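Water Notes: Hard Water and Kitchen Fittings

The supply to the Zivmont buildings comes from two wells in limestone, and it leaves scale on anything that stays wet. Flow complaints in January were mostly traced to clogged aerators. Pressure at the risers was normal.

Ardalan Mousavi recommends unscrewing the aerator every 3 months and soaking it in white vinegar overnight. Rinse the screen from the back and refit it hand-tight – a wrench will crush the washer. If flow is still low, check the shutoff valve under the sink before calling.

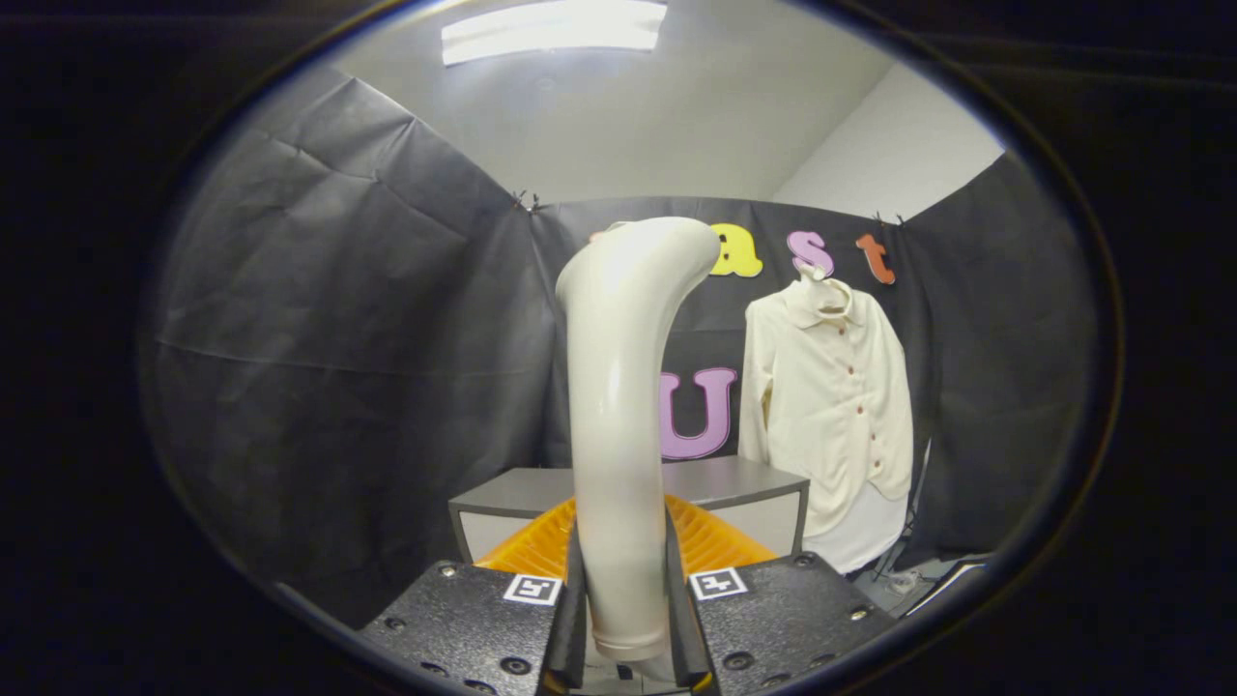 A curved tube with a glossy, cream-white surface.

Water heaters should be flushed once a year. Drain until the water runs clear, then refill with the hot tap open to let the air out. Units installed after 2000 have a drain valve at the base; older ones may need an adapter, available from Izzati Wibisono at the Isten office until 7 p.m. The office is closed Sunday.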